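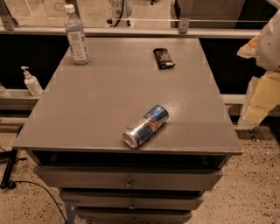 Water bottle, wrapped bar and drinks can on a drawer cabinet, with the arm to the right.

Ruva Hebden Single-Arm Tabletop Handling Package

If you've been asked to put together a budget for your first robot arm, you probably have a dozen browser tabs open by now and a spreadsheet that keeps growing. We've been there, and we'd like to make this page one of the easier ones to read. The Hebden is a single arm with a two-finger gripper, sold as a package for picking up, tilting, moving and setting down the sort of everyday objects that already live on people's desks and shelves: bottles, cans, bars in wrappers. It comes with the controller, the starter software, the cables and a base plate, so the number at the top of your quote is much closer to the number you'll end up paying.

You don't need a special table. Plenty of our customers start with a cabinet or a bench they already own, and we're happy to look at a few photos and measurements before you order. What matters most is that the top is flat and steady, that the arm can reach the back corners without stretching, and that there's room for it to swing its elbow out on the near side (people forget the elbow!). Put out a mix of shapes early on, too. A can lying on its side asks something quite different of a gripper than a bottle does, and you'll learn more from three or four awkward items than from a whole box of matching blocks.

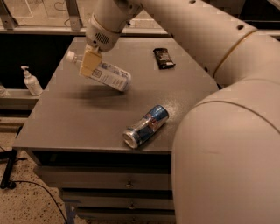 What's in the package

Hebden arm with two-finger gripper
Controller and power supply
Base plate with fixing hardware
12 spare finger pads
Prinine starter software, one seat
Setup guide and 90 days of email and phone support

Planning your budget

The arm is the big line, of course, but it's rarely the one that causes trouble. Most of the surprises we hear about come from the space around it. Walk the room with a notepad before you send in your request and write down where the outlets are, how cables will get from the wall to the controller, and whether you'll want a rail or a clear barrier between the arm and the walkway. If there are ledges beside your work surface, decide now whether they stay, and measure them either way.

We suggest putting $2000 aside for room work and small extras, on top of the package price. You may not spend all of it, and nobody ever minded handing some back. It covers the unglamorous things, such as a better table clamp, an extra stop button or a second set of containers in sizes your people really use.

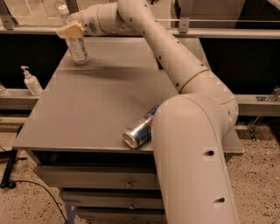 Training time belongs in the budget as well, even though it never shows up on an invoice. Plan for two people to learn the system together, so that one of them can take a vacation, and give them a few quiet mornings with the arm before anyone expects results. Hongjun Guo on our applications team runs the remote startup sessions and will gladly work with your own objects on the table. Have them ready by the time the call starts, along with a tape measure and a pad of paper for marking out positions.

Consumables are modest. Finger pads wear with use and come in packs of four, and the gripper should be wiped down whenever it has been handling anything sticky or dusty. If you expect to run the arm for long stretches, add a second pack of pads to your first order and save yourself the shipping.
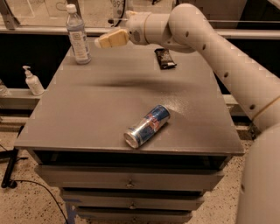
Delivery and installation

The Hebden ships from our Plandamberg warehouse in 7 working days when in stock. It arrives in two cartons, and you'll want two people to lift the larger one. Orders for school and college labs tend to pile up in June, so please get in touch early if you need yours over the summer.

Asking for a quote

Send us your table size, a list of the objects you want to handle and a photo of the room, and Brenda Rowbotham will put together a written quote with the optional items priced separately. She's also very good at the wording purchasing departments like to see, so do tell her if yours has a form.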